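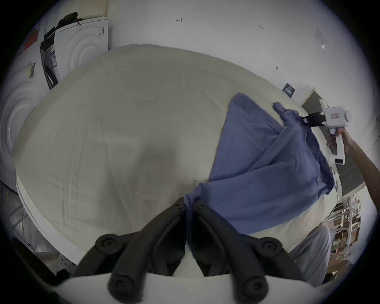

Week 3: What a demonstration is worth

Two hand-held grippers, one garment, a cloth-covered table. Skoteck claims 2000 runs like this will teach folding. I doubt it. How many garments? How many tables? The handout doesn't say.

A person corrects a bad grasp without thinking, and the log keeps only the motion.

Read Fjeld's notes on the Pludo set before lab. Bring 2 reasons a run should be thrown out.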